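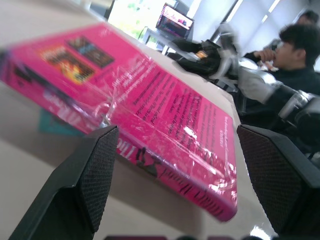

基于遥操作示教的双臂图书整理实验
课程项目报告(第二组)
提交日期:2019年6月12日

一、项目背景

本项目是机器人实践课的期末项目,题目为“用人工示教的方法让机械臂完成图书整理”。任务本身很简单:桌上平放着一本或几本书,机械臂需要夹住书脊一侧,把书抬起,翻成竖直,再插进书立。人做这件事只要两三秒,对夹爪来说却有几个难点。书平放时可供夹持的高度只有书的厚度,手指稍微低一点就会碰到桌面,稍微高一点就会从封面上滑过去。带塑封的新书更麻烦,薄膜表面反光,深度相机在这些区域经常没有读数。

上学期十一月,我们用手写的轨迹点做过一版,只要书的位置偏离标定点,抓取基本就会失败。这学期改为由人操作机械臂完成任务,记录整个过程,再用记录的数据训练策略。

二、平台与软件

硬件为实验室的双臂平台,左右两臂各装一个平行夹爪,手指内侧贴有带纹理的防滑垫。腕部各装一个小型相机,另有一个固定相机从桌子上方俯拍。遥操作端使用Lunuto主手,操作者握住主手移动,从臂按比例跟随,夹爪开合由食指扳机控制。

数据记录程序在Grallwood框架上修改而来。原框架只支持单臂,我们增加了双臂时间戳对齐和腕部图像的同步保存。训练部分使用课程提供的行为克隆代码,网络结构没有改动,只调整了输入图像的裁剪方式和动作序列的长度。

三、示教方法

我们先后试了两种示教方式。

第一种是拖动示教,即关闭位置保持,由人直接扶着机械臂走完动作。优点是上手快,操作者能感觉到手指与桌面的接触。缺点也很明显:人的手和胳膊会进入腕部相机的视野,训练时策略会把手当成线索;双臂配合时一个人也扶不过来,两个人同时扶又很难同步。我们用这种方式录了27条,最后没有放进训练集,只用来检查动作的大致顺序。

第二种是遥操作示教。操作者坐在桌子侧面,看着实物和屏幕上的腕部画面进行操作。每条示教从固定的起始姿态开始,到书插入书立、夹爪松开并退出为止。我们规定了以下几点:

1. 书的摆放角度由另一名组员随机决定,操作者不参与摆放。
2. 夹取前,两根手指要先张开,停在书脊两侧,再缓慢合拢。
3. 如果第一次没有夹住,允许退回重试一次,重试过程保留在数据里。
4. 书掉落或者碰倒书立的,整条作废。

第三条是中途加上的。最初我们把所有重试都删掉,结果训练出的策略一旦夹空就停在原地,不会再张开手指。

四、数据情况

遥操作共采集了57条有效示教,全部由本组三名组员完成。书籍包括平装、精装、带塑封和不带塑封几类,部分示教中目标书下面还垫着另一本。叠放时书脊离桌面稍高,反而比单本平放好夹,但抬起时下面那本容易被带动,需要另一只手臂轻轻压住。

采集后我们逐条回放,检查图像与关节数据是否对齐。其中有一次,采集电脑后台在做系统更新,图像延迟明显偏大,那一批后来重新录过。随后按固定时间间隔从示教中抽样,得到2471个片段用于训练。

不同操作者的习惯差别比预想的大。有人喜欢从正上方下去再转腕,有人喜欢斜着靠近。混在一起训练时,策略在接近阶段会左右摇摆。后来统一为斜向接近,并重录了差别较大的几条,摇摆现象减轻了很多。

五、测试结果

测试时由组员随机摆放书籍,策略自主运行,每次限时一分钟。共测试31次,按“夹住”“抬起并翻转”“插入书立”三个阶段记录结果。

不带塑封的书在夹住阶段表现稳定,失败多发生在插入阶段,主要原因是书翻到竖直后在手指间略有转动,书角撞在书立边缘。带塑封的书问题集中在夹住阶段。塑料膜起皱的地方会形成很亮的反光,腕部图像中书脊的边界不清楚,手指有时停得偏高,合拢后只夹到一层膜。下午阳光从窗户照到桌面时尤其明显,拉上窗帘后有改善。

我们还试过只用俯视相机、不用腕部相机的版本。接近阶段差别不大,到最后几厘米就明显不准,说明腕部画面对这个任务是必要的。反过来只用腕部相机,机械臂在起始位置常常找不到书。

六、遇到的问题

(一)主手与从臂的比例。开始时设为一比一,操作者的手抖会直接传到夹爪上。缩小比例后精细动作好做了,但大范围移动要多次松开离合再接上,录出的轨迹有停顿。最后采用两档切换,由脚踏板控制。

(二)夹持力。Lunuto主手没有力反馈,操作者只能凭画面判断夹紧的程度。软封面的书有几次被夹出折痕。我们在从臂一侧加了电流上限,问题基本解决。

(三)操作疲劳。连续录半小时以后,作废的比例明显上升。后来改为每人录一小段就换人,并在记录表里写明操作者和时间段。

(四)线缆。腕部相机的线在转腕角度较大时会绷紧,有一次把接头拉松了,丢了一段图像。现在用扎带留出余量,固定在前臂上。

七、小结与后续工作

在现有数据量下,策略能够完成常见摆放位置的图书整理,对塑封书和强光环境还不够可靠。下一步打算做两件事:一是针对塑封书补录示教,录制时有意改变光照;二是把重试动作单独标注,看能否让策略在夹空后更快恢复。书立目前固定在桌面上,如果允许移动,需要另一只手臂扶住,这部分示教还没有开始录。

代码和记录表已放在课程服务器的项目目录下,数据因体积较大,保存在实验室硬盘中,需要时可向本组借用。

相关项目报告
Aliyu移动底盘室内建图实验
Prekthorpe夹爪手指更换与标定记录
用拖动示教完成插销装配
双臂折叠毛巾:数据采集阶段报告
Grallwood记录程序安装说明(学生整理版)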